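Breakfast people wanted for the Wusdale kitchen

Hi! I run the breakfast study at Wusdale, and I'm looking for folks who'd like to come in, make toast, put it on a plate, and talk to me while they do it. That's pretty much the whole thing.

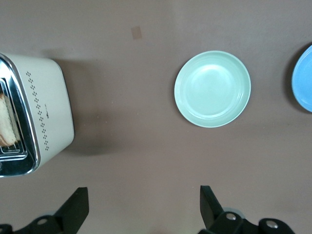

What you'd be doing

You come in, you wash your hands, and you stand at a table with a toaster and a couple of plates on it. The toaster is the cream one with the shiny chrome top and the little zigzag of dots down the side (everybody comments on the dots). The plates are a pale green one and a blue one. You make toast the way you'd make it at home, and you tell me out loud what's bugging you or what you like. Does the slice come up high enough for you to grab? Which plate do you reach for? Do you leave the toaster where it is or scoot it over first? Please scoot it if you want to. I love it when people move stuff.

After that you do it all again with the table set up a different way, and then a third time. I write notes the whole way through and try not to talk too much, which is hard for me.

Why I care about toast

I've been working on a small-kitchen guide with Geraghty, the housing people who let us use the room, and the chapter on breakfast keeps getting longer. So many people in the Geraghty apartments have one short stretch of counter and they have to fit a toaster, a plate, the butter and a mug of something on it before they've really woken up. I want to know what they put where. My own setup is terrible, by the way — the toaster lives behind the dish rack and I burn my wrist on it maybe once a month.

Who I'm looking for

You need to be 18 or older and okay with standing for a while (tell me if you'd like a stool, we have a good one). You don't have to be a cook. People who eat breakfast in a rush are great, people who eat it at noon are great too. I'd especially like to hear from left-handed people, anyone who has trouble gripping small things, and anyone who lives in a studio. So far I've mostly had right-handed folks with big kitchens!

Please skip this one if you can't be around wheat. The bread is plain white sliced and there are crumbs everywhere by the end of the morning, even though I wipe the table down between people.

Time and pay

One visit, 58 minutes on the schedule, and I stick to it. You get a $35 grocery card from Senberg at the end, whether or not you finish all three rounds. Bus fare is covered if you hang on to your ticket. Sessions run through October, with the first slot at 7:30 in the morning and the last one at 11. The early ones fill up slowly, so if you're an early bird you can pretty much pick your spot.

You also get to eat the toast. I put out butter and two kinds of jam, and there's coffee from the Zonetti machine down the hall, which is strong, so go easy.

Where it is

Room 393, third floor, in the Wusdale building. Take the elevator and turn left. If you get to the laundry room you went right.

How to sign up

Leave a note at the Wusdale front desk or fill in the breakfast study form on the residents' page. Tell me your first name, the best way to reach you, which mornings work, which hand you butter with, and what your counter at home is like. A couple of lines is fine, a long rant about your counter is even better — I read every one. I usually get back to people within 3 days.

If you've already done the kettle study with me you can still do this one. Bring a friend if you want, but they'll need their own slot.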